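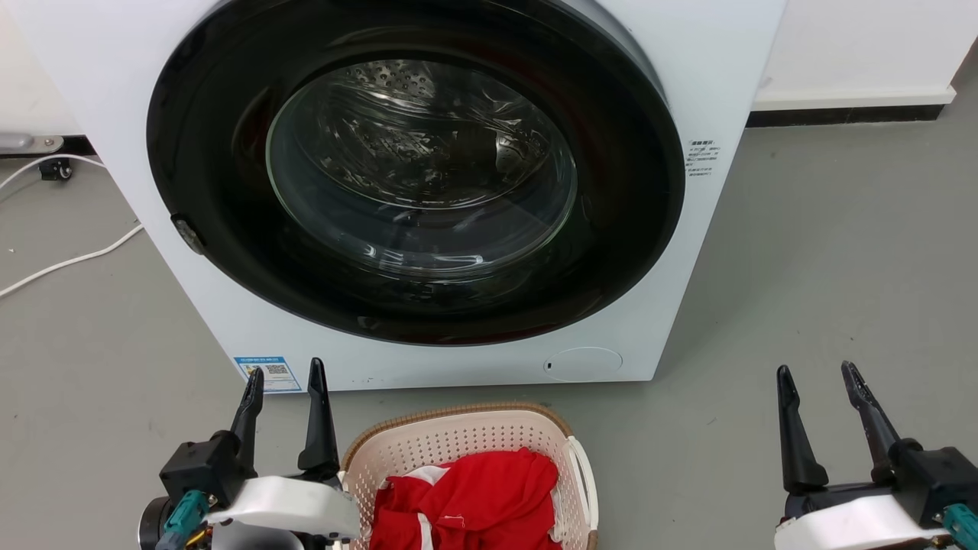
Economists have a name for a purchase that costs a lot, lasts for years and gives no pleasure to anyone: a consumer durable. You do not show it to guests. You buy it on a Tuesday because the old one died on a Monday, and you buy it in a hurry. A front-loading washing machine, white and boxy, with a round glass door in a black ring, is a good case to keep in mind through this chapter, partly for its price and mostly for how little its buyer knows.

Suppose Kirsten Paquette has a choice of two. The Turcotte costs $700 and the Drilham costs $900. The salesman, Trevor Pelletier, assures her that the Drilham will outlive them both – a claim she can test only by outliving him.

What should she pay for three extra years of clean socks? In Chapter 3 we treated price as something a buyer reads off a tag. Now we have to let in time, repairs and electricity, and the tag begins to look like the opening remark in a long argument.

## Key terms

**Durable good:** a good that yields its services over several years.

**Operating cost:** what you pay after you thought you had finished paying.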